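Keep the Corner Laundromat

My building put washers in the basement two years ago, and everybody cheered, me included. No more hauling a bag down Lewis Street in November with the wind coming off the river! And for a while I loved it. I'd ride the elevator down in slippers, throw everything in, ride back up and watch TV. Then the laundromat on the corner put a sign in its window saying it might close in the spring, and I found out I was sad about it, sadder than I was about the bank or the shoe place.

So I've been going back. I take the shirts and the towels and sit in one of those orange chairs that were never meant for a human spine, and I read whatever somebody left on the folding table.
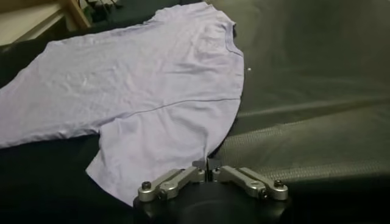
The Miststead Neighbor, March 2010, page 6

What I'd forgotten is how much talking goes on in there. You can't do much else for 23 minutes while the wash runs. I've heard about a divorce, two job offers and a very long fight over a parking spot. A man I'd nodded at for years told me which dentist to avoid (he was right, I'd already been). My basement has four machines and a light on a timer, and if a neighbor comes in while I'm there we both act like we've walked in on each other in the shower.

I know what a laundromat costs. It's 113 quarters a month for me if I'm careless about towels, and I am careless about towels. It's also hot in July, and the dryer by the door has eaten more socks than I care to think about. I'm not claiming it's a palace. I just think a neighborhood needs a few places where you're stuck for a bit with people you didn't pick, and we keep getting rid of them and then wondering why we don't know anyone. 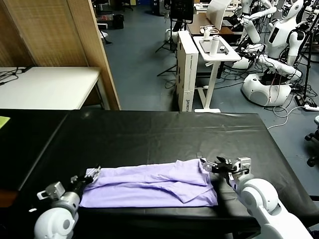

Llinos Watkins wrote in after my last column to say I was being sentimental about other people's chores. She raised three kids out of a laundromat, she said, and she would have traded every one of those lovely conversations for a machine in her own kitchen and an hour to herself.

Fair enough. I don't have three kids, and I get to go home when I'm bored. But she also said she met her best friend there, over a jammed coin slot, and I'd like that to count for something on my side.

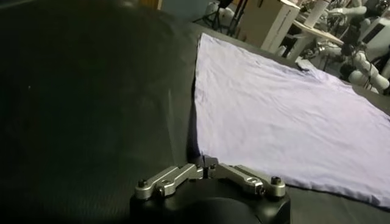 Vol. 23, No. 6

What would I do about it? Well, the city found money to repaint the benches in Pidance Park, and I like the benches fine. It could find a little to help a small landlord keep the rent down on a place 259 households still use. Or the rest of us could carry a bag over there once in a while, even with a washer downstairs. I'm usually in the chair by the window, and I've always got extra quarters.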